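Corkville library computers learn to stop restarting at lunch

CORKVILLE — The public computers at the Corkville library will no longer install updates in the middle of the day, a change that patrons had been requesting since April, mostly in the form of groaning.

Under the new settings, the 13 desktop machines on the main floor download updates whenever they like but restart only between 2 and 7 in the morning. The building is closed then and the only thing at risk is a screen saver.

Until now the computers followed a schedule that came with them. It assumed that people stop working at noon. In Corkville, noon is when they start, and anyone halfway through a job application or a tax form was given 10 minutes to save and think of something to say.

"I had one gentleman who lost the same cover letter twice," said Liliana Serra, who runs the library's computer desk. "The third version was much shorter. He got an interview, so I don't know what lesson to draw."
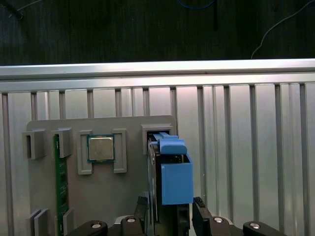

A hard drive assembly with light blue plastic pieces, held against a gray fixture board.

Serra said the fix took less time than the meetings about it. Active hours were already an option in the settings menu, two clicks below the page everyone had been looking at. The library's support contractor, Russo, had earlier quoted for a scheduling program that would have done the same thing with a dashboard.

The branch in Soltthorpe will switch over next, once someone finds the administrator password. Beltitport has asked to be left alone. Its computers have not updated in so long that staff there regard the matter as settled, a view Serra described as "brave."

Patrons are still advised to save their work to a USB stick or email it to themselves before leaving. All files are wiped when a session ends, and that part is working as intended.

The computer desk opens at 10 in the morning. Printing remains a separate issue.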